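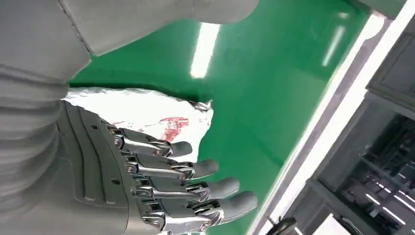

Fan headers are not a specification

Motherboard vendors still advertise the number of fan headers as though the count settled anything. The Skevalo board I run at home has more than I can use, and only 2 of them accept a temperature source other than the CPU. The rest follow the processor, so a case fan beside the graphics card speeds up when I compile and idles when I render.

Skavora handles this better on a cheaper board. Every header takes any sensor, the curve has enough points to be useful, and hysteresis is adjustable in firmware - no background service required. With the front intakes tied to the GPU, they hold at some 200 rpm below their old speed under the same load.

Reviewers should print the header table: control mode, current limit, permitted sources. A colour photo of the heatsink shroud does not help anyone choose a board.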